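Re: [handheld-grippers] Dropped beads, bracelet task, and the "slip fix"
Sun 9 July

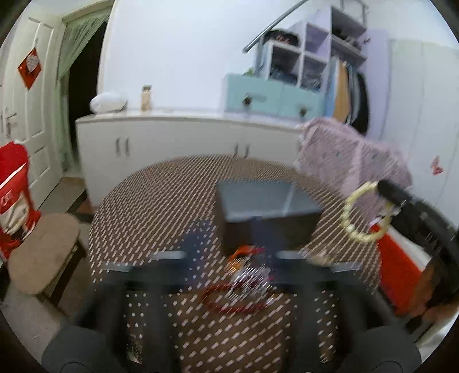 The slip fault in the Dromura fingers isn't fixed, whatever the release note says, and I'd ask people not to close the ticket yet. I ran the bracelet task again on the new firmware and had the right-hand gripper let go in 6 tries out of the first 8. The ones it drops are the strung beads, every time. Look at how the yellow one hangs from the tip of that arm over the right of the table: a ring of round beads held at one place, open, with all its weight underneath. There is very little for the tip to press on. If the motor eases off by a hair, the bead rolls and the whole thing goes.

Ravby support wrote:

> We have looked at the logs from the Santoso build and believe the
> drops reported in December were caused by the grip force setting
> being left at the factory value. The new firmware raises the
> default and should resolve the issue for all users. We also
> suggest checking that the finger tips are clean. If drops
> continue, please confirm that the trigger is being held fully
> closed for the whole of the move. We would like to close this
> ticket at the end of the week if there are no objections.

Well, I object.

On the force setting: mine was never at the factory value. I said so in my first report and again in my second. I had already turned it up past where the new default sits, and it dropped things then too. So I can't see how a higher default helps me, or anybody else who tried the obvious thing first.

On clean tips: wiped before every run, with the cloth you sell for the purpose. I then swapped in a new pair. The new pair behaved the same way for an afternoon and then slightly worse.

On the trigger: I taped it shut. Full travel, no thumb involved. It held for about a minute and then let go while I was standing still. Please read that line twice before telling me it's how I'm holding it.

What I do see is that the closing force sags as the motor housing warms up. From cold, the first few lifts are fine. After that the reported force stays flat while the real one falls, going by the cheap spring gauge I put between the tips. I don't claim the gauge is any good. I do claim it reads the same way 3 times running, and the number on the screen doesn't move at all while it does. If the software thinks it is gripping and it isn't, a bigger number in the software won't save us.

That is also why I don't like this being filed under "minor". A bracelet landing on a tablecloth does no harm to anyone. Alov mentioned on this list that they want to use the same fingers for glass, and there the operator has a bare hand quite close to whatever comes down. A gripper that reports a good hold when it has lost one is a safety fault in my book, and I'd like the ticket moved to that heading.

Things I would find useful from Ravby, in place of another default:

The raw motor current from the Santoso logs, with the temperatures, and without the smoothing.

A straight answer on whether the force reading is measured at the fingers or worked out from the current. The manual says one thing on page 2 and something else in the appendix.

Word on whether anyone tested the new firmware from warm. The release note only talks about "a standard session", and I have no idea how long that is.

If others here have the same fingers, could you leave them running for a good while before you test, then try something round and awkward? Flat boxes tell you nothing, mine carries those all day. Post what you get even if it all works. I would be quite happy to find I've got one bad unit, but I have now had two, and the second was sent to me as the good one.

I'm staying on the old firmware for now, as at least I know when that one is going to drop things.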